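A Year of Washing Wool at Home

2023-03-20

My mother had a drawer she called the hospital. It was the bottom one in the hall dresser, and every sweater in the house that had pilled or stretched or lost a button went in there to wait its turn. Some of them waited a very long time. When we cleaned out the house I found my brother's navy pullover from sixth grade still in the drawer, with a needle stuck through the elbow and a tail of thread hanging off it, and I sat down on the hall floor and stayed there for a good while before I could go on to the kitchen.

I brought the drawer home with me (the contents, I mean, not the furniture, which went to my cousin) and that's how this whole business started. I had a pile of old wool and no idea how to take care of it. I'd spent most of my grown life sending anything with a "hand wash" tag to the dry cleaner, or else wearing it until I was ashamed of it. And the cleaner near us closed last February, so I was going to have to learn.

So I've been learning, for a bit more than a year, and a few of you have written to ask how it's going. It's going fine! I've ruined a few things. I'll tell you about those too.

The first was a cardigan by Orlandini, a charcoal one with deep pockets that I bought secondhand and loved more than I should have. I read that cold water was safe, and I took that to mean everything about cold water was safe, including rubbing the collar hard with a bar of soap because there was a mark on it. The collar felted. The rest of the cardigan was perfect and the collar stood up stiff as a place mat. I wore it in the garden for the rest of the spring and told myself it kept the wind off my neck.

What I understand now is that wool puts up with a surprising amount of water and very little handling. You can leave it sitting in a basin for half an hour while you answer the phone, and it won't mind. What it minds is being rubbed and twisted, or going from warm water to cold all of a sudden. I press it down with flat hands and let it come back up, the way you'd press down on rising dough, and then I leave it be. I probably do that four times and then I pour the water off.

I use very little soap. I started out using far too much and spent whole evenings rinsing. A friend of my sister's swears by a wool wash called Lavamlow, and I've been through two bottles of it. It smells faintly of hay, which my husband likes and I don't, so I've gone back to a plain unscented one from the grocery store. If your water is hard, you may feel differently than I do. Ours is soft as anything and the suds last forever.

Now, drying. I could go on about drying until you all left the room. For years I hung sweaters on hangers, and every one of them grew a little horn at each shoulder. These days I roll the wet sweater up in a bath towel like a jelly roll and kneel on it. I know how that sounds, but wringing is what pulls a sweater out of shape, and kneeling presses the water straight into the towel with no pulling at all. Then I unroll it and lay it on a second towel, and I pat the sleeves into place and line up the ribbing at the hem and cuffs so the ridges run straight. That last part matters more than I expected. Ribbing remembers. If you let a cuff dry while it's flared out, it'll go on flaring until the next wash, and you'll be pushing your sleeves up all day long.

Black is its own headache. Black knits show every bit of lint in the county, and they hide the dirt, so you can never quite tell when they need washing. I go by smell and by how the elbows feel. I turn them inside out first, always, and I wash them by themselves or with one other dark thing. I've got an old black ribbed pullover that was black once and is now more of a soft stove color, and I've stopped fighting it. My neighbor offered to dye it for me. I said thank you and then avoided her for a week, because I don't really want it changed.
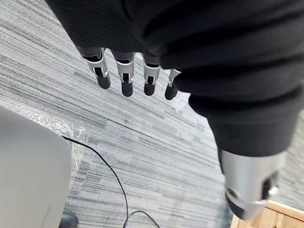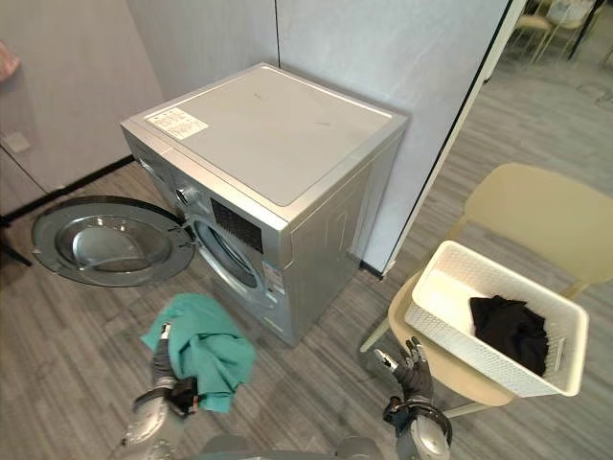
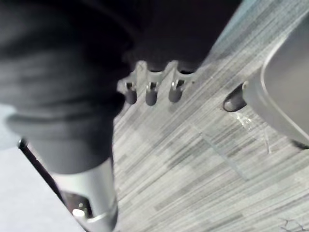
Dark fabric in the first and last ones, and the front-loader in the middle.

I did promise I'd talk about machines, so let me get to that, because it's the question I'm asked most and the one where I've changed my mind. For the first several months I was very strict. No wool went anywhere near a washing machine, and I was rather smug about it at dinner parties, I'm sorry to say.

Then in the fall I hurt my wrist slipping on the back steps, and there was a stretch when I couldn't lift a wet sweater out of a basin to save my life. A wet sweater is heavy! You forget. I asked around for advice and ended up on the phone with Fulvio Caputo, who repaired knitting machines for a living before he retired and who has forgotten more about yarn than I'm ever going to know. He was very patient with me. He said the trouble with most machines is that people choose a wool cycle and then stuff the drum, so that everything in there is rubbing against everything else for forty minutes. He told me to wash one sweater at a time, in a mesh bag that's only a little bigger than the sweater, with the spin turned down as low as it'll go. He said to check what the wool cycle really does on my own machine by standing there once and watching it the whole way through.

So I pulled up the kitchen stool and watched. It was a peaceful way to spend an afternoon. Mine turns a few times one way, rests so long that you'd swear it had quit, and turns a few times back. There was much less going on than I'd feared. I had put in a moss green vest from Ferura that I wasn't too attached to, and it came out the same size it went in. I measured it across the chest before and after with my sewing tape, and I wrote both numbers on the back of an envelope, which I've since lost, but they were the same number.

I've washed 17 pieces that way now. I lost one of them, a baby blanket that turned out to have a zipper pull caught in the corner of the bag, and that was my fault for not looking. The others are all fine. I still do the really old ones by hand, the ones from the hospital drawer, partly because the yarn is thin in places and partly because I like doing it. It's quiet work and I think about my mother.

A few odds and ends, in no order.

Check your pockets. I know you know. I washed a grocery list into a gray cardigan in January and I'm still finding it.

Button the buttons before you wash, but leave the top one open if the neck is snug, or it'll tug at the buttonhole.

A sweater comb is worth having and a razor isn't. I've seen people use a razor beautifully. I am not one of those people, and there's a mitten in this house with a hole in the thumb to prove it.

Don't store anything you've worn, even once, even for an hour to church. Moths care about the little bit of you that's left on it. I wash everything before it goes away for the summer, and I fold it in old pillowcases with the open end tucked under. Cedar smells nice, and I do use it, but I trust the washing more.

And mend it before you wash it, if there's a hole. I had this backward for ages. I thought you'd want it clean before you sat down to sew, and it's certainly more pleasant that way, but a small hole goes into the water and a larger one comes out. Now I run a few loose stitches around the edge, just enough to hold the loops, and do the proper darning once it's dry.

I've also had a couple of notes about the yarn I used on the brown sleeve I showed you over the winter. It was Cimau, the sport weight, in a shade that looks like strong tea. I had part of a ball left over from a hat. It isn't a perfect match, and in daylight you can see right where the old brown stops and the new brown begins. I've come to like that. My brother says the sleeve looks like it's wearing a sock.

Speaking of my brother, I did finish his navy pullover. I kept my mother's stitches where they were and started from the spot where she'd left the needle, and I tried to make mine as small as hers (they aren't). It took me three evenings. It wouldn't fit him past the wrist now, of course, but his youngest is in fifth grade and she likes blue. I washed it in the basin on Saturday and it's upstairs on a towel in the spare room, with the window open a crack and the door shut to keep the cat off it. It should be ready to mail by Wednesday if the weather stays dry.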